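Forty Years Among the Roses: a visit with Colleen Lachance

When I got to the Niston allotments, Colleen Lachance was already on her knees in the far corner, talking to a rose. She waved me over without getting up, and it was a good ten minutes before we made it to the bench – there was a blackspot problem to discuss first, and then a neighbor's leeks.

She took on her plot 40 years ago, when it was mostly brambles and an old bathtub. "I wanted tomatoes," she told me, laughing. "Then my aunt gave me two rose cuttings wrapped in wet newspaper, and that was the end of the tomatoes!"

Her favorite is still a pale climber she calls Carirero, after the village where her aunt lived. It flowers well into September if she keeps up with the deadheading, and she does, most evenings, with the radio on.

I asked what she would tell someone starting out. "Buy good pruners and keep them clean," she said. "And have one bag for everything, with pockets on the front, so you're not walking back to the shed every five minutes. I like canvas, with proper handles."
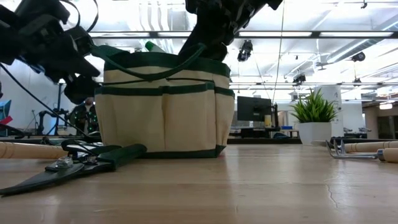 Planning for winter

By the time the frosts come she has mulched every bed and moved indoors with her notebooks. "I draw the whole garden again each year," she said, "and then in spring I plant something else entirely."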